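How to store books in a burlap bag without warping them?

Pririer
5/29/20

I'm packing up a shelf of mixed paperbacks and hardcovers before we repaint, and they'll be in burlap bags until August. Last time a few hardcovers came out with wavy pages and the paperback covers got scuffed. Is there a better way to pack them?

Tawhiri

Hardcovers shouldn't go in half open or leaning on their page edges. Close them properly and stand them spine down, or lay them flat with the biggest on the bottom.
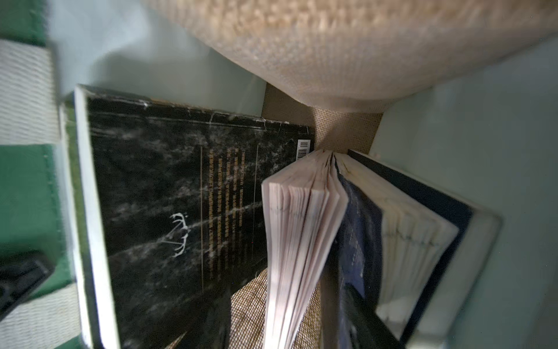 Paperbacks can go flat on top. For dark covers I put a sheet of plain paper between each one, as every little rub shows up white. Keep each bag to 7 kilos or you'll hate carrying it.

Basteo

Just use boxes. Burlap lets the dust in.

Lustwood

Agree on boxes if you have them. If the pages are already wavy, close the book and leave it under something heavy for 30 days. Worked on most of mine, not the old cookbook.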